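Speaker notes - "Boards and Blocks: Setting Up a Play Surface That Lasts"
Etura toy makers' evening, 2026-03-24
Slot: after Chantelle Mokoena, before the break

Opening

Hi everybody, thanks for staying put. Chantelle just gave you all the safety rules, so I get the fun part (sorry, Chantelle!). I want to talk about what goes under the blocks. We spend months on the shape of a block and then we plonk it on any old table, and the table is half of what a kid hears and feels.

Ask for hands: who here tests on carpet? Wait for the laugh. Move on.

The board

I use a butcher-block style board, strips of light wood glued side by side. Reasons, quickly:

- It sounds nice. Put a plastic block down on glass and then on wood - do this live, both samples are in the Terkis bag.
- The strips vary in color, and little kids use the darker ones as roads, rivers, fences, whatever. I never planned that. Tell the story of the boy who parked everything on "the bridge" and would not let his sister cross.
- Marks don't spoil it. A few light scuffs and it looks like a board somebody likes.

Oil it, wipe it, leave it flat overnight. Xolani Fourie stood his up against a radiator and it came back shaped like a banana. He said I could tell you that.

Size: go bigger than you think. If the board is only just wider than the pile, blocks end up on the floor and the game becomes fetch.

The blocks

Color and shape, keep them talking to each other. Yellow, red and blue are plenty for the first set. I like a plain cylinder in there early on, because it stands up fine on its flat end and rolls off the minute you lay it down, and that's a whole afternoon for a two-year-old.

Texture! Please think about texture. The Skerneo samples came in with smooth sides and we went back and asked for a fine knurl on the round ones. Small fingers grip it so much better, and kids run their nails along it for the noise. Pass the Takagi tray down the left side now, ask for it back (I lost 3 pieces last time).

Triangles: parents ask for more, kids want them for roofs. Leave one off to the side and see who goes for it.

Laying out a start

Don't line them up. A neat row tells a child it's finished already. I put most of them in a loose bunch and leave lots of bare wood for building on. Takes no time - you'll fuss with it the first go, then you'll stop.

If there's time: the question about magnets. If there isn't, skip to questions and leave the last slide up.

Last slide 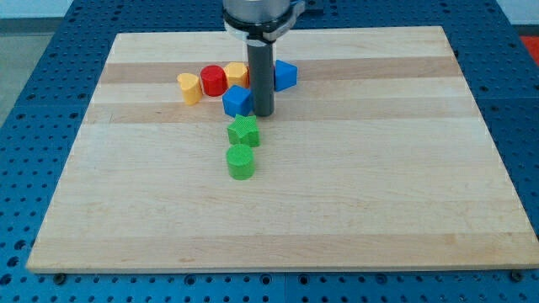

Slide 4: loose bunch on the striped board, blue triangle off to the right.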